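Skuvesley Hand-Held Gripper Kit
Section 4: Comparing two jaw sets at the bench

Read Section 3 first. If you skipped it, the controller will let you know by beeping until you go back.

4.1 Before you start

1. Set the test board flat on the platform and press each corner. If it rocks, your results will too.
2. Plug the left gripper into port A and the right into port B. The ports are identical in every way except the one that matters.
3. Open the Cirnuvton logger and wait for both channels to go green. Allow 40 seconds. Clicking harder does not shorten this.

CAUTION: Keep fingers out of the jaws during homing. They close at 85 per cent of full force and have no manners.

4.2 Zeroing

4. Hold both grippers fully open and press Zero.
5. Close them on nothing, then open again. The width reading should return to within 1 mm of where it began.
6. If it doesn't, repeat step 4. If it still doesn't, swap the cables. We have blamed the firmware often enough to owe it an apology.

4.3 The keyboard trial

Small keys are an unforgiving colour of truth serum for jaw tips. Short angular jaws and the long Rutalico tips behave very differently here.

7. Place a keyboard in the middle of the board, unplugged unless you enjoy surprise emails.
8. Take one gripper in each hand, fingers curled underneath, jaws pointing inward over the keys.

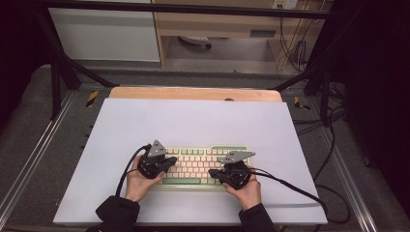
9. Press Record and work through the 63 prompts at an even pace. Missed keys stay in the log, so resist going back to fix them.
10. Fit the second jaw set, zero again and repeat with the same operator.

NOTE: Leave slack in both cables. A taut cable pulls the wrist off centre and shows up in the plots as a personality trait.

Error 417 means the logger has lost one gripper. Check the plug before ringing Khokhar support, who will ask you to check the plug.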